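Slotted fingers, second round

I said in February that I wouldn't write about fingertips again until somebody sold me a pair that did what the box promised. Well, I bought the Undent ones. The product page says "universal." I have a drawer full of universal things and most of them fit nothing.

What you get is a pair of tapered fingers with a long slot down each one and a textured strip on the inside face. The slot is supposed to let the finger give a little so it wraps around odd shapes. Maybe. On a ball or an egg I can believe it. On a hard part with teeth I had my doubts, and gears are what I care about, because the little sorting job I've been fooling with at home is nearly all gears.

My old fingers are the plain flat Guthrie ones. They are ugly, they don't flex, and they have never surprised me. That's a hard thing to compete with.

I used the same arm, the same wrist camera and the same closing speed as last time. The only thing I touched in the controller was the grip force, and I put it back afterward. Angus Gunn wrote to me last time to complain that I'd changed 2 settings at once and learned nothing, and he had a point. 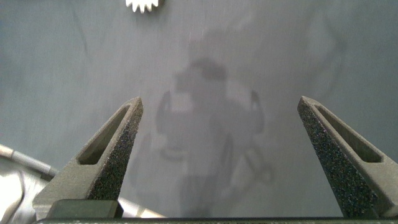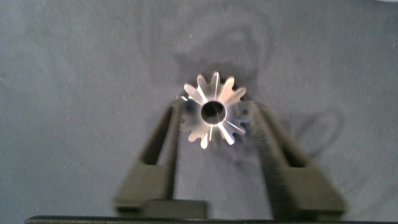
The sales pitch is all about force. You're meant to be able to squeeze less because the finger shape does the work. I ran 40 picks with each pair at the low setting. The Undent fingers dropped 7. The Guthries dropped 7. I would love to tell you one of them won.

Where they differed was in how the part ended up sitting. With the flat fingers, a gear that's going to slip mostly slips right away and I can try again. The slotted ones hang on to it, but sometimes a bit turned, and then it won't go onto the peg at the other end. I'd take a clean drop over a crooked hold any day, and I don't see that mentioned on the product page.

I also don't trust the wrist camera as much as I did. It gives a nice close view of the fingertips, but the arm throws a big soft shadow right where I'm trying to find the part. The Nondstead software wants an even background and sulks when it doesn't get one. I tried another lamp. Now I have two shadows to argue with, so the lamp went back to the desk.

The people at Wosstead say their pads last for 200 hours before the grip goes. I haven't run anything that long and I doubt most of the folks leaving five-star reviews have either. I'll leave the Undents on for now, mostly out of stubbornness, and keep the Guthries and the small hex key in the tray next to the arm.

If you've run slotted fingers on small metal parts and kept real numbers, send them over. Please don't send me the video with the strawberry. I've seen it.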